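Home Reviews Arms Grippers Vision Controllers Contact

Review: Clada two-finger parallel gripper with wrist camera
By Åsmund Söderlund
June

The Clada is a two-finger electric gripper sold with a small colour camera on a fixed wrist bracket. We ran it against our usual bench unit, the Sundqvist, on mixed retail and food handling. Both were fitted to the same Jovstead arm and driven from an Orameo controller. 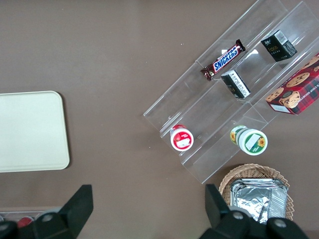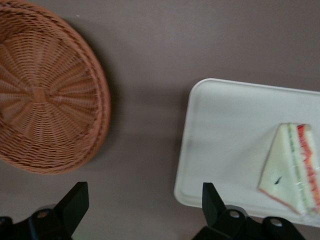
Clada wrist camera views, fingers open in both. First: tiered acrylic stand with packaged goods. Second: sandwich wedge on the white tray.

Vol. 30, No. 2 Page 20

Mounting

The flange adaptor fits without shims. Cable exit is on the side, and on the Jovstead it fouls the last joint cover unless the gripper is rotated a quarter turn. The Sundqvist exits at the rear and has no such problem. The supplied fasteners are adequate, but the centre dowel was tight and had to be eased with fine paper.

Fingers

The standard fingers are black, angular and tapered. The taper is useful in a compartmented stand, where a blunt pad will catch a divider before it reaches the item. Lateral clearance with the jaws open is the limiting factor. On the lower tiers we had to approach along the diagonal of the stand to keep the outside faces clear. The Sundqvist pads are narrower at the base and needed less planning.

Grip force is set in software in steps of one per cent. Cylindrical containers and boxed goods were handled at the default. Sandwiches were not: bread compressed visibly until we dropped to the lowest usable setting and slowed the closing speed. The Sundqvist has a coarser force scale but a softer pad, and marked the bread less.

Camera

Both fingertips stay in view with the jaws open, so alignment can be judged from the wrist feed alone. Clear acrylic is a hard subject. Edges register as thin bright lines and the tabletop shows through the shelves, so our segmentation was unreliable on the stand itself, though printed wrappers and lids were found readily. Colour is less consistent. The tabletop reads brown in the first view and mauve-grey in the second. Lock white balance before collecting anything you intend to compare.

Controller support

The Orameo driver loaded first time. We logged 200 grasps over a Tuesday, with a dropped connection at just over 30 minutes that did not recur after reseating the plug.

Verdict

The Clada has the better camera placement and finer force control. The Sundqvist remains the easier unit to mount and the kinder one on soft food. For packaged goods in tight compartments, we would choose the Clada and budget for a second set of fingers.

Related reviews
Sundqvist soft pads: long-term wear
Jovstead arm: joint cover revision
Orameo controller firmware notes
Choosing a wrist camera bracket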